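Friday, April 17, 2020

I have been baking the same loaf of bread for five weeks. It started because the store on our corner ran out of sliced bread and then ran out of yeast, and I had a jar of starter in the back of the fridge that my neighbor Tolletti gave me last fall. I had fed it twice since then. There was gray liquid on top and it smelled like nail polish remover.

I poured off the liquid, kept one spoonful, and fed it flour and water every morning. For three days it did very little. On the fourth day it rose past the rubber band I had put around the jar and I started a dough that night.

The first loaf was flat and gummy in the middle. My wife ate two slices toasted and said it was fine with enough butter. The second loaf was the same shape but had a better crust. I had been following a recipe that calls for the dough to sit on the counter for four hours, and our kitchen in April is 62 degrees in the morning. Four hours at that temperature gets you a cold lump. I now let it go until it has grown by half, and some days that takes until dinner.

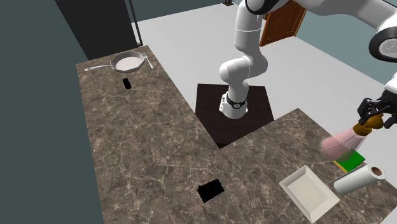 **Kitchen counter**
*White robot arm holding a bottle above brown marble*

The recipe I have settled on makes one loaf. I use a scale for everything. I used to measure flour with a cup and got a different dough every time.

- 400 grams bread flour
- 83 grams whole wheat flour
- 340 grams water
- 154 grams starter, fed the night before
- 10 grams salt

I mix the flour and water first and leave them for half an hour while I do the dishes. Then the starter goes in, then the salt. I fold the dough four times in the first two hours. Folding means picking up one side, stretching it, laying it over the top, turning the bowl, and doing that again until you get back to where you began. My hands get sticky no matter what. Wet hands work better than floured ones.

After it has grown I shape it and put it in a bowl lined with a dish towel and rice flour. Regular flour sticks to the towel. I lost most of the top of loaf number six that way. The bowl goes in the fridge overnight.

In the morning I heat the oven to 475 with the Dutch oven inside, and I give it a full 45 minutes. The loaf goes in cold, straight from the fridge, with one long cut down the side. Lid on for 25 minutes, lid off for 20. I pull it when the crust is darker than I think it should be. The pale loaves all went soft by afternoon.

Flour has been the hard part. The store had none for most of two weeks. Tsang, who runs the bakery over on the avenue, has been selling it out of his own supply in paper bags with the type written on the side in marker. You call in the morning and pick it up from a table by the door. I bought a large bag of his bread flour and it soaks up less water than the brand I was using, so I dropped the water a little and that is the 340 in the list. If your dough spreads out like pancake batter, try less water before you change anything else.

A few people have asked what I do with the extra starter. Mostly crackers. Mix it with some melted butter and salt, spread it thin on parchment, and bake at 350 until it is brown and snaps. Ours get sesame seeds when we have them. I also put it in pancakes on Sundays. I tried it in brownies once and would not do it again.

I keep a notebook by the stove with the room temperature, the time I mixed, and how the loaf came out. Most of the entries are one line. The best loaf so far was last Saturday's, when I got distracted fixing the back gate and let the dough go an hour and a half longer than I meant to. The holes were even and it did not stick to the knife. I have tried to repeat it twice and came close once.

In May I want to try a rye. My grandmother made one with caraway and I have her card for it, but the card says "flour, enough" and "bake until done." If anybody has a rye recipe with real weights in it, leave it in the comments.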